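Home | Guides | Fabric Care | Contact

Bronia Fabric Sheet Guide
Section 4: Smoothing a Crumpled Sheet

A sheet that has been balled up at the bottom of a drawer has plenty of life left in it, and bringing it back is the fun part!
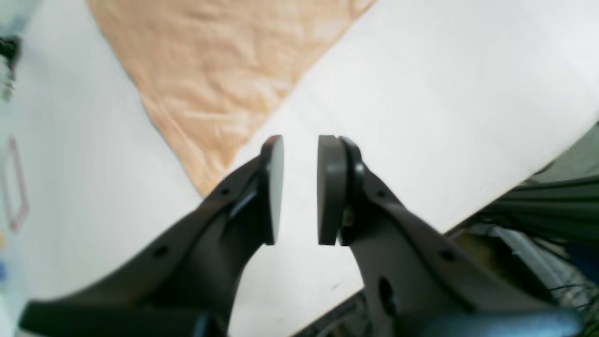
Marlina Tambunan wrote in to say that she always went straight for the iron, and that pressing by hand first has saved her from setting creases in for good.

1. Clear a space on a white tabletop and wipe it down. Crumbs leave dents.
2. Lay the sheet flat and open it from the middle out — corners come last.
3. Stroke each wrinkle toward the nearest edge with your palm. Go slowly and enjoy it, you'll feel the cloth start to relax.
4. Turn the sheet over and repeat. Most need 2 rounds, very creased ones a third.
5. Cover with a clean towel and leave it under a heavy book overnight.

Note: Pale colors look lovely smoothed this way, even with a few soft lines left in.

CAUTION: Never pull on the points. They stretch and won't go back.

Trimming is covered in Section 5.

128 shares | 4 comments
© Bronia | Contact us | Back to top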